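Narkura工坊通讯:砧板、小块块,还有一堆没来得及说的事

2023年1月25日

先说抱歉,这期又晚了。本来想分成两篇写,砧板一篇,小块块一篇,结果两件事搅在一块儿做,那就搅在一块儿写吧。赶着发,有错字大家包涵,看得懂就行。

砧板班

枫木拼条砧板,上一期预告过的那个。报名比想的快,早上挂出去,中午就满了。没报上的别急,后面还有一轮,时间写在最后面。

材料。枫木条,从Prollmont木料行拿的,那边老板给切好了宽度,厚度没刨,厚度我们自己过。一批里头颜色有深有浅,有几条明显偏深,有人问是不是混了别的木头进来。没有,就是枫木,心材靠里那一段颜色会重一点。有人特意把深的挑走,有人特意抢深的,最后都分掉了。我个人喜欢深浅隔着排,排好以后退两步看,不顺眼就再换。别急着上胶,上了胶就没得换了。

排条的时候记得看端头的年轮。一条朝上一条朝下,交错着来,将来板子翘得轻些。说了好几遍还是有人忘,Nuwan那块就忘了,三条年轮同一个方向,他说算了就这样吧。过半年看看翘不翘,翘了拿来当教材。

排好之后拿铅笔在面上画个大三角,跨过所有的条。一会儿涂胶一乱,谁挨着谁全靠这个三角认。别用圆珠笔,渗进去砂不掉的。去年有块板子到现在还能看见一道蓝印子。

涂胶。用食品接触没问题的那种防水木工胶,柜子第二层,白瓶。薄薄一层涂匀,两面都涂更稳,懒得话涂一面也行,但是要涂到边。夹子别一口气拧死,先带上劲,拿橡皮锤把条敲平,再一个一个加力。挤出来的胶珠子细细一排就对了。挤得到处淌,胶多了。一滴都没有,要么胶少了,要么夹子没到位。

挤出来的胶什么时候刮,这次又吵了一架。一派说马上拿湿布擦,一派说等它变成橡皮糖那样再用刮刀铲。我站第二派。湿布一擦,稀胶水全糊进木孔里,上油的时候那一片就是不吃油,一块白斑,难看死了。等半个多小时去铲,一铲一条,痛快。

夹完放着,过夜。不要两小时就来拆。真的不要。上一轮有人拆早了,拿起来看着好好的,一过压刨,开了。

过刨之前把干胶铲干净,胶渣很伤刀。刀片年前刚换的,请大家心疼一下。每次下去一点点,宁可多走几遍。板子前后两头容易啃刀,留长一点,最后再锯掉。端头如果撕了,别慌,锯掉那一小截就没了,所以才叫你们留长。

砂。80目开始,120,180,220。跳目的人最后都回来重砂,没见过例外。180砂完拿湿布擦一遍,等干了毛会竖起来,再上220,摸着就滑了。这一步很多人嫌烦,不做的话回家第一次洗完就是一手毛刺。

边角倒不倒圆随意。我喜欢稍微倒一点,手拿着舒服,放水池里磕一下也不容易崩。修边机倒圆先走端头再走长边,顺序反了端头出口那个角容易撕掉一块。倒完再手砂一遍。槽的话这轮没教,槽铣歪了一块板子就废了,新手先不碰。想做汁水槽的下一轮留下来单独弄。

上油。食品级矿物油,倒上去别省,用布抹开,等它吃。吃完再来。端头吃得特别凶,多给几遍。第二天再来一遍。最后蜂蜡膏封一下,薄,擦亮。蜡膏是自己熬的,蜡和油一比四,罐子在窗台上,用完请盖盖子!!上面落了一层木粉,我重新熬的,很生气。

油过的布不要揉成一团扔垃圾桶。矿物油本身倒还好,可是隔壁有人在用桐油,桐油布揉成团是会自己烧起来的,大家又用同一个桶。所以一律摊开,挂门口铁丝上,晾硬了再扔。这条不讲情面。

家里怎么养

每次发板子都有人隔两周来问裂了怎么办,所以写在这儿,剪下来贴冰箱上也行。

不进洗碗机。不泡水。洗完两面都擦,立着放,不要平躺在台面上,平躺着一面干一面湿,两天就弯。别靠着暖气,也别放窗台上晒。

颜色发白、发干,就是该上油了。头一个月勤一点,一周一次,往后个把月一次。厨房里的食用油不要用,花生油橄榄油都不要,会哈,一股味儿散不掉。

有味道撒粗盐,半个柠檬切面蹭,蹭完冲一下擦干。切过蒜的那面以后就专门切蒜,另一面切水果,背面拿烙铁点个小点儿做记号,不会弄混。生肉我家是另外一块板子,你们看着办。

刀痕深了拿回来,工坊砂光机过一遍,重新上油,跟新的差不多。会员不收钱,非会员交个砂纸钱。

裂缝。小的,沿着胶缝的,能救,拿来看看。大的从木头中间裂的,多半是干得太狠了,救也能救,锯开重拼,板子会窄一条。

小块块

第二件事。Nutia幼儿园那边的形状分类玩具,圆柱、星形这些,四种颜色的一套。去年七月他们来问过一次,当时打印机坏着,一直拖。现在机器修好了,开打。

这批活儿断断续续打了7天,大约10卷料,中间堵头堵了两次,有一卷红的受潮,打出来拉丝拉得像蜘蛛网,整盘扔了。后来把料放烘箱里烘过再上,好了。潮不潮听声音,喷头那儿噼啪噼啪的就是有水汽。

有人嫌层纹明显,问要不要磨掉。问过园里老师,老师说不用,有点纹路小孩反而抓得住,太光了老掉。那就不磨。但是第一层压扁翻出来的那圈裙边一定要刮!拿指甲刮一圈,刮手就不行。星形的尖角特别要看,五个尖都要摸一遍,尖得扎手的放旁边盒子里,另外处理,把尖磨钝。图纸后来也改了,尖角加了圆,新打的就好多了。老图纸文件请删掉,共享盘里有两个版本,名字差一个字,我知道有人会点错的。

大小的事。园里孩子都过三岁了,给三岁以下的我们不做,块子小,往嘴里塞就麻烦了。有会员想自己拿几个回家给弟弟妹妹玩,家里有小小孩的别拿。问过不止一次了,答案一样。

填充率从原来的调高了一档,之前那批太轻,圆柱一碰就倒,小孩叠不起来会发火。现在沉一点,立得稳。圆柱立着打,不要躺着打,躺着底下要支撑,拆完一面坑坑洼洼。

配套要个托板,把块子倒上去分颜色、分形状用。本来说用塑料托盘,Nuwan Miah提了一句,砧板班不是剩了些短料么,拼成板子当托板不就完了。试了一下,挺好。浅色木头上面放红的绿的,一眼就看得清,小块在木头上推来推去声音也不吵。比塑料托盘沉,不会被一巴掌掀翻。边上要不要加一圈挡条还没定,有挡条块子不掉,没挡条好收,手一扫就进盒子了。老师那边两种都想要。先各做几块送去,让孩子们用坏了再说。

玩法也顺手记一下,老师发来的,家里有差不多年纪孩子的可以照着来。先全倒出来,随便玩,别急着教。过一会儿说帮我找红的。再过几天说帮我找星星。等这两个都顺了,再说帮我找绿色的星星,这一步有的孩子要很久,两个条件放一块儿对他们来说不容易,不用催。还可以拿一个盖在手心里让他摸,不许看,猜是圆的还是带尖的,这个最受欢迎。大一点的排队,红绿红绿,排到一半停下来问接下来是谁。收的时候也是玩,一个颜色一个碗,厨房里的碗就行。

洗:温水加一点洗洁精,晾干。别用开水烫!料是怕热的,烫完星星就不是星星了。也别放夏天的车里。托板不泡水,拿拧干的布擦一遍,立起来晾,跟上面砧板一样的道理。

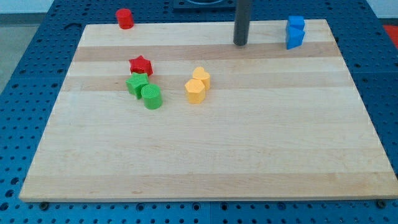 浅色枫木拼条板,搁在蓝色带孔的台面上;红的绿的圆柱和星形,散在板子的上半边。

台面这边也说两句

蓝色孔板台面大家都爱用,平,好固定。但是孔里老是卡木屑,卡满了螺丝下不去。用完拿吸尘器吸一遍,扁嘴那个头。不要用气枪吹,一吹全跑到别人那边去了,还进眼睛。

涂胶不要在这张台子上涂。胶滴进孔里干了,要一个一个通。涂胶去后面那张铺了塑料布的旧桌子,那张随便糟蹋。

台面上的螺丝、夹具,谁装的谁拆。借用别人已经装好的先问一句,别自己动手挪。上个礼拜有人把别人校好的位置拧松了,人家重新弄了一下午。不点名了。

小件容易滚。圆柱躺倒了一推就到地上,再一踢就到柜子底下。扫地的时候柜子底下拿长尺子捅一捅,捅出来的放门口玻璃罐里,别直接扫进簸箕。罐子里现在还有一堆铅笔头,哪位的来认领。

钱

问的人多,写清楚。Karam给的小额资助到账了,1,455块,专款,只能买耗材,就是料、砂纸、胶、油。买机器不行,吃饭更不行。单据交给Nuwan,抬头写工坊全称,写错了退回来重开,他脾气好,但是他也会烦的。电子发票打出来,别光发个截图。

砧板班的材料费还是各付各的,报名的时候一起收。做坏了想再来一块的,补一份木条钱,胶和油不另收。

下一轮

砧板班第二轮人数还是老样子,4张台位,两人一张,先报先得。上一轮没排上的优先,我这里有名单,不用重新填,回个信说来不来就行。不回就当不来了,后面还有人等着。

穿旧衣服,长头发扎起来,不戴手套碰转动的机器,围巾摘了。护目镜和耳塞这边有,嫌耳塞不干净的自己带。口罩自己带,砂的时候灰真的很大,我上次没戴,晚上鼻子里全是枫木味。

想来帮忙给小块块刮裙边的,不用报名,工坊开门就能来,坐着刮就是了,茶有,饼干看运气。带小孩来也行,小孩试玩比我们自己瞎猜强得多。机器区有黄线,小孩不过黄线,大人盯着点。

还缺:旧毛巾,棉的,擦油用。带盖的饼干铁盒,装块子。扁头鞋刷一把,刷孔板边上的灰。家里有闲着的送过来,放门口筐里,铁盒麻烦先洗一洗,上次那个打开还有半盒碎渣。

零碎

三号夹子弹簧断了,别用,贴了胶带的那个。
压刨集尘袋满了要倒,不是满了就换下一个人的事。
直尺少了一把,长的那把,带回家的请带回来,不问。
蜂蜡膏下次多熬一锅,想带一小罐回家的自备罐子。
投稿直接回这封信就可以,图和字都要,字不用多,三五行也登。

下期写木勺。料已经泡上了,刀还没磨。

Narkura工坊通讯组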